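Bon, je reprends où on s'était arrêtés avant la pause d'août : l'organisation du poste de préparation, et plus précisément la question des contenants. Je sais, ça ne fait rêver personne au premier abord, mais c'est le chapitre où vous perdez le plus de points à l'épreuve pratique (et le plus de temps en service, ce qui est quand même plus embêtant).

## Séance 9 : ranger un petit poste boissons

Ces notes ne remplacent pas le cours, elles vous évitent surtout de tout recopier. Quand j'écris « le poste », je parle d'une table simple avec une petite étagère posée dessus. Rien de plus ! Si vous travaillez plus tard derrière un grand comptoir, les mêmes principes s'appliquent, vous aurez juste plus de place pour faire n'importe quoi.

### La zone de travail et la réserve

Je découpe toujours le plateau dans le sens de la profondeur. Devant, c'est la zone de travail : on y met uniquement ce qu'on est en train de préparer ou de servir. Derrière, c'est la réserve : sucre, sel, sirops, tout ce qu'on va chercher de temps en temps et qu'on remet à sa place aussitôt.

La faute classique, c'est le bocal de sucre qui avance. On l'ouvre, on se sert, on le repose à côté du gobelet, puis un deuxième bocal le rejoint, et au bout d'un quart d'heure on prépare les boissons sur un coin de table grand comme une carte postale. Milagros Cuervo, qui donnait ce module avant moi et dont j'ai gardé une bonne partie des fiches, écrivait en rouge dans la marge : « le bocal rentre chez lui ». Je n'ai jamais trouvé mieux.

### La petite étagère à deux niveaux

J'aime beaucoup les étagères basses à 2 niveaux qu'on pose directement sur la table. Le modèle Nustier que je vous ai passé en cours est très bien, le Bremis aussi, un peu plus large. Prenez ce que vous trouvez, du moment que ça ne bouge pas quand on pose quelque chose dessus.

Sur le plateau du haut, je mets ce qui sert souvent et qui doit se reconnaître sans lire l'étiquette. Un bocal en verre transparent convient parfaitement pour tout ce qui est en grains, à condition de ne pas confondre le sucre et le sel (j'y reviens, hélas). En bas, je garde les choses plates ou basses, les serviettes par exemple. Pas de bouteille coincée de travers sous l'étagère, s'il vous plaît, on finit toujours par accrocher un pied en la sortant.

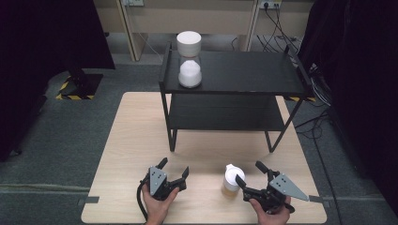

Le bord du plateau supérieur compte plus qu'on ne le croit. Un léger rebord retient un bocal qu'on pousse un peu trop loin, et je vous assure qu'on pousse toujours un peu trop loin quand il y a du monde. Par contre il retient aussi les grains de sucre, donc chiffon humide puis chiffon sec à la fin de chaque service. Pas le lendemain matin !

### Gobelets et couvercles

Pour les boissons froides, on travaille avec un gobelet transparent et son couvercle. Je vous demande de respecter l'ordre suivant :

1. Verser, gobelet posé bien à plat sur la table.
2. Essuyer le bord.
3. Placer le couvercle en appuyant d'abord sur un côté, puis en faisant le tour avec le pouce.
4. Vérifier la fermeture en tenant le gobelet au-dessus de la table, jamais au-dessus de l'étagère.

Un gobelet peu rempli est plus traître qu'un gobelet plein. Il est léger, il glisse, et un coup de manche suffit. Laissez-le donc au milieu du plateau tant que vous ne le servez pas, avec de l'espace de chaque côté pour passer les mains.

Pensez aussi à orienter le bec du couvercle toujours dans le même sens. C'est une petite manie à moi, je le reconnais, mais le client attrape le gobelet et boit sans avoir à le tourner.

### Sucre ou sel ?

Parlons-en. À travers le verre, les deux se ressemblent énormément, surtout le sucre fin. On étiquette donc le bocal ET le couvercle, parce que les couvercles voyagent d'un bocal à l'autre pendant la vaisselle. Celles et ceux qui étaient à la dégustation du sirop Moriarty se souviennent du thé glacé salé. Moi, j'en ai encore le goût.

Si vous avez un doute, on ne goûte pas avec le doigt : une petite cuillère propre, qui part ensuite au lavage.

### À préparer pour la prochaine fois

- Relire la page 242 du manuel, surtout l'encadré sur les produits secs.
- Dessiner votre poste vu de dessus, avec la zone de travail et la réserve. Un croquis au crayon suffit, je ne note pas le dessin.
- Apporter un bocal avec son couvercle, propre et vide. Ceux qui ont des boîtes Terkik peuvent les prendre aussi, on comparera les fermetures.

On travaillera par 2, l'un prépare, l'autre observe et note chaque fois qu'un objet de la réserve reste devant. Ensuite on échange. Gardez vos feuilles d'observation, elles nous serviront pour la séance sur le nettoyage.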